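Ticket: Payroll export drops the second milking for part-day hands
Product: Vumitz Farm Office, with Adari time clocks
Opened by: Gonzalo Figueroa
Opened: 17/09/2018
Status: Closed

Hi folks,

Me again (sorry!). I do the books for Sotomayor Dairy, and I've got a payroll problem that's driving me up the wall. We pay most of our hands by the hour. They punch in on the Adari clock outside the parlor, the punches go over to Farm Office at night, and every two weeks I run the wage export and cut checks from it. It worked great all summer.

This last pay run, four of the guys came up short. Not by a little either. One of them was 30 hours under what he'd written in his own notebook, and he's a careful man with that notebook, so I believed him before I believed the computer. I paid the difference by hand so everyone got their money, but I can't keep doing that, and I'd like to know where those hours went.

What I've tried so far:

Re-ran the export for the same pay period. Same totals to the minute.

Restarted the office PC, then the clock. No change.

Printed the raw punches from the clock itself. All the punches are there! Morning in, morning out, afternoon in, afternoon out. So the clock knows they worked. It's somewhere after that.

Checked the hourly rates, in case I'd fat-fingered one during the last raise. They're fine.

The four who came up short all work split shifts. They do the early milking, go home, and come back for the late one. The people who work straight through look right. My calf feeder looks right too, even though she sometimes leaves for lunch, and that one had me scratching my head.

Gonzalo

Update from Lanying Zheng, support

Hi Gonzalo, thanks for all that, it saves me a bunch of asking. I pulled your settings and I don't see anything wild in them. Could you tell me two things? First, which version shows in the bottom corner of the login window. Second, under Labor, then Shift Rules, what number you have in the box called Minimum Gap. Please don't change it yet, I just want to know what it says.

Lanying

Reply from Gonzalo

Version 7.2. Minimum Gap says 70. I have no idea what that is and I'm fairly sure I never typed it, but then I've also found coffee cups in places I was fairly sure I never left them, so who knows. My brother-in-law was in there in August setting up the new pasture crew, I'll ask him.

One more thing I noticed while I was poking around. If I open one of the short employees and look at the daily view, the afternoon shift is there but it's gray instead of green. I figured gray meant it hadn't been approved. I clicked approve and it stayed gray. Clicked it about a hundred more times, too, if you're wondering.

Also asked the brother-in-law. He says he "might have" touched the shift rules. So there we are. 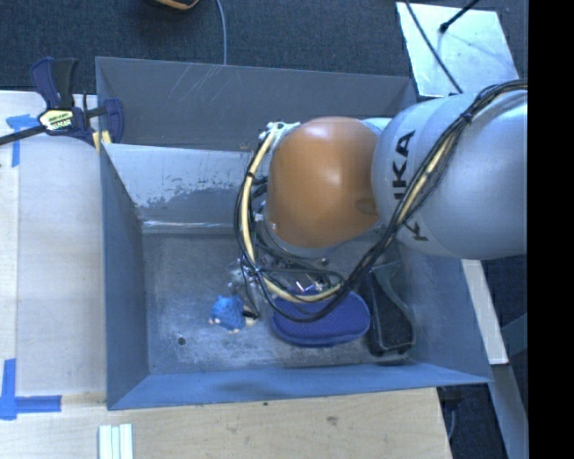
Mikkel Hjaltested: Gray means the program thinks the shift is a duplicate, so the approve button won't do a thing to it. We had the same mess on our place when we went to split shifts. Look for a box called Merge Repeat Shifts. Ours had gotten switched on, and any second shift that started after the gap time was getting treated like a copy of the first. A short lunch was under the gap, so those came through okay.

Reply from Gonzalo

Mikkel, you're a lifesaver. Found it, and yes, it was checked! That explains the calf feeder as well, she's never gone more than 30 minutes. I unchecked it, re-ran the last period as a test, and all four guys came out matching their paper punches. The notebook was right to the quarter hour, and I've told him so.

Lanying, two questions before you close this. Do I need to do anything with that 70? And I already paid the missing hours by hand, so how do I keep the program from paying them a second time?

Update from Lanying Zheng, support

Leave the 70 alone, it doesn't do anything with the merge box off. For the back pay, go to Labor, then Adjustments, and enter each check you wrote as Paid Outside. Use the pay period it belongs to, not the day you wrote it. The re-run will net them out to zero. Do one person first and look at the stub before you do the other three.

I've also asked for a warning to show when a shift gets merged. It's on the list for the October update.

Reply from Gonzalo

Did one, stub looked good, did the rest. All four show zero owed. Go ahead and close it. The brother-in-law now has a login that only opens the pasture pages.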